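Sinenside Games and Gifts
Home > Party games > Film and celebrity

Torres: The Celebrity Romance Game (Mosico)
Item no. 1895
£44.00
In stock
Players: 3 to 9
Playing time: 70 minutes, according to the box
Page updated May 17, 2024

What it is

Torres is a party game about film stars and who they are supposed to be going out with. Each player manages one made-up actor and tries to get to the premiere with the most column inches. You do this by leaking stories, denying other stories and being seen at dinner with somebody else's actor. The maker calls it "the only game that captures what fame really feels like". We doubt anyone at Mosico is in a position to know, but the rules are decent.

We stock a lot of film and celebrity games and most of them are a quiz with a glossy lid. This one does have a game in it. Rumour cards are played face down and can be backed or called out by the rest of the table, so it plays more like a bluffing game than a test of who reads the most magazines. People who can't name a single soap star will do as well as anyone.

What the box claims

"Endless replay value." There is one deck of rumours and you will start to recognise them. We played it a lot in March and the yacht story had gone stale by the end of the month.

"Ready to play in minutes." If one person has read the rules beforehand, yes. If not, put the kettle on. The section on joint interviews needs reading twice, and the example printed next to it doesn't cover the case that always comes up, where both actors have already denied the romance.

"Fun for all the family." Nothing in it is rude. Younger children get bored during the awards round, where there is a lot of adding up.

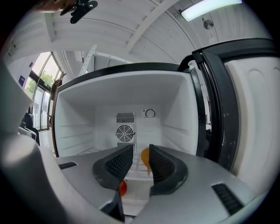 Two balls inside the open fridge.

The number of players matters more than the box lets on. With three it is flat, as everybody knows who leaked what. With five or six it is good. At the full nine you wait a long while for your turn, and we think the 70 minutes is wishful.

In the box

Folding board
Rumour deck and denial deck
Actor cards with stands
Column-inch tokens
Premiere dial
Rule book (English only)

The tokens are thin card and a few may tear when you push them out, so go slowly. The premiere dial is stiff at first. The board is much better than we expected and lies flat straight away.

The Tunduna expansion

Mosico also makes Tunduna, an add-on that moves everything to a film festival and brings in directors and critics. We don't sell it. It adds a second board and a longer rule book, and in our opinion makes the slow parts slower. If you already have it, it fits with this edition, though the card backs are a slightly different shade of red and a sharp-eyed player will spot which deck a rumour came from.

Should you buy it?

At £44 it isn't cheap for what is mainly two decks of cards. If you have a regular group of five or six who enjoy lying to each other, we think you'll get your money's worth. For a one-off evening, try an ordinary film quiz.

Delivery and returns

Sent by tracked post. Unopened games can be returned for a full refund. Opened games can be returned only if something is missing or damaged, and please check the token sheets before you start pushing pieces out.

Add to basket
Add to wish list
More games by Mosico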